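How do you keep a nine-compartment tea box in order?

3 min read

Posted by kikia_kettle

I have a wooden tea box with a hinged lid and a glass window in it, and nine compartments inside, three across and three deep. It was a gift two years ago and I use it every day. My problem is that it never stays sorted. I fill it with three or four kinds of tea, and within a couple of weeks the sachets are mixed, some are lying flat at the bottom where I can't get at them, and the corners of the paper ones are bent.

I buy in bulk. My last order was a carton of 500 from Doltano, plus a bag of 18 from a shop in Haverford, so 518 sachets in the house and a box that holds a small part of that. The rest is in a kitchen drawer in the original cartons.

What I would like to know:

Do you stand the sachets on edge or stack them flat?

Do you give one tea a whole column, or mix them so each compartment is different?

How full is too full? If I pack them tight, they don't fall over, but then I tear the paper pulling one out.
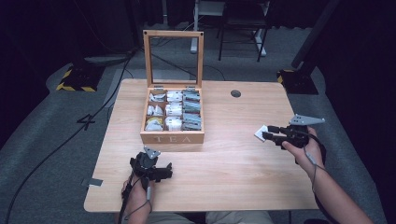 The box sits on a small table by itself, so I have room to empty everything out and start over. I don't want to buy a bigger one. I also don't want to glue anything in, as the dividers are thin and I would probably make a mess of it. The lid has to close flat. Right now it closes most of the time, but one compartment at the back is overfilled and I have to push down on it.

One more thing that may matter - most of my teas come in plain white paper. Only one kind is in a different color, so when they get mixed I have to read each one.

Posted by Pustimis

I had the same box, or one very close to it, and tried it both ways. Standing on edge is better. When they are stacked flat you can only see the top one, and if that stack has two kinds in it you won't know until you get there. On edge, you can flip through them with one finger like index cards.

Give each tea a full column. With three columns that means three main teas, which is enough for most houses. If you have a fourth, put it in the front compartment of one column and keep the two behind it for the main tea. I keep the one I drink most on the right because I am right-handed and I was always reaching across the others.

For how full, I put 14 in each compartment and stop. That number is for thin paper sachets in my box. Yours may be deeper, or your tea may come in thicker packets, so work it out once and write it down. Fill one compartment until the sachets stand up without leaning, then take out two. You want to be able to get a fingertip and thumb on either side of one without dragging its neighbor up with it.

To redo the whole box:

Take everything out, all nine compartments, and put it on the table next to the box.

Turn the box over and tap the bottom. You will get a spoonful of tea dust out of it. Wipe the inside with a dry cloth. I wouldn't use a wet one on bare wood, and if you do, leave the lid open until the next day.

Sort the sachets into piles by kind. Use up any with bent corners first. There is nothing wrong with the tea in them.

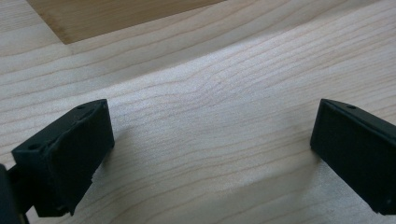
Piles are easier if you clear the whole table before you start. Don't sort straight back into the box, it takes longer and you end up moving things twice. My table is a pale wood too, and white paper on pale wood is hard to pick out, especially in the evening with one lamp on. With a bare light top and fine grain lines like that, I would put down a dark dish towel and sort on it. Then a white sachet shows up right away and you don't leave one behind.

When the piles are done, load from the back compartments to the front. Keep all of them facing the same way, with the printed side toward you. Close the lid once before you call it finished. If it doesn't drop on its own, take some out of whatever compartment is holding it up.

Refill when a column is down to its front compartment, and not before. Topping up a few at a time is how mine got mixed.

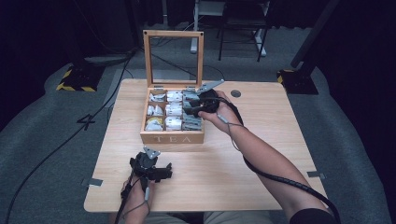
If the paper still tears, pull straight up and a little toward the front. Most people pull back toward the lid and the sachet catches on the divider. It also helps to take from the front of each compartment every time, so the gap is always in the same place.

For the drawer, leave the cartons closed and open one at a time. Loose sachets in a drawer pick up the smell of whatever else is in there. Mine was next to the cinnamon and I had cinnamon green tea until June.

Posted by second_shelf_down

I just put them in whatever order and pick one. It's tea.

But if the white ones all look alike, put one colored packet in the front of each column as a marker and don't drink it. I used an old lemon one nobody here likes. It has been in there a long time and it works fine.

Posted by kikia_kettle

Thanks, both. I emptied it this afternoon and did the columns. 14 was too many for the silver packets, they are thicker, so I went down until they stopped leaning. The lid closes now without pushing. I'm going to try the marker idea for the white ones.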